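The backup that earned its keep

Mehwish Cheema has looked after the computers at Hashmi, a family-run wholesaler in Grorkivgate, for nine years now, and for most of that time she was gently nagging the owners about one tired old server in the stock room. It held every order and every invoice, and it hummed along so faithfully that they couldn't see why anyone would spend good money on a second copy of it all.

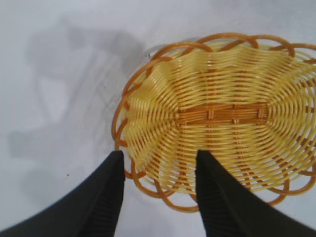

She got her way in May, after a lot of tea and a fair bit of pleading. Her own small firm, Vekard, put in a backup service called Clirkitz, which takes a copy of everything each evening and keeps another well away from the building. One Monday, a little before opening time, the old server gave up — and by lunch the office was working from the copy, with all 1,817 customer accounts in place.

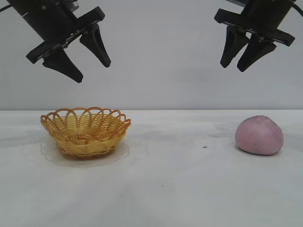 How often should a small business test its backups?
Once a month is a sensible habit, says Mehwish, and you should open a few of the restored files to check they are all there.

Iqra Virk, who runs the accounts desk, had nearly 1,000 invoices waiting to go out that week and still speaks of the whole business with a slight shudder. She now keeps the test restores in her own diary, between the payroll and the VAT, and rings Mehwish if one is so much as a day late. 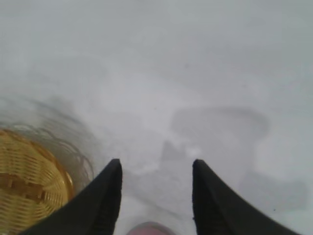
Pale cloth-like surface, with black gripper fingers at the lower edge.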